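**podley-chores** — 2,804 short episodes of a robot arm trying to tidy up after people. Last updated 2022-11-23.

I started this because I kept getting asked the same thing at family dinners: so when does it do the dishes? My answer is still "not this year," and the data in here is my long version of that answer. Everything was recorded in Hindville, in two rooms, with the Unero control stack doing the driving (or me, when it got stuck, see the `assist` column!).

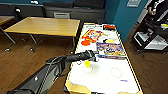 Picking up is the chore I care about most, and it's harder than wiping or pushing. Put one bright yellow piece on a white surface and you've made life pretty easy for the software — the color pops, and there's nothing crowding it. The gripper still has to come down from above at a decent angle with the arm reaching in over the rail, and a game table is kinder than anybody's kitchen counter. Socks are awful. Don't get me started on forks.

## What's in it

- `pick/` single objects, mostly small and hard
- `clear/` 5 objects per run, mixed sizes
- `fold/` dish towels only, and almost all of them failed, sorry

## Known problems

- Timestamps in `clear/` drift by up to 2 seconds
- The Dhillon split is the hard one, so please report it separately
- `success` is my own call, and I was more generous early on

I'd like to add drawers in January if the wrist holds up. Send me your towel results, good or bad — I'd love to see them!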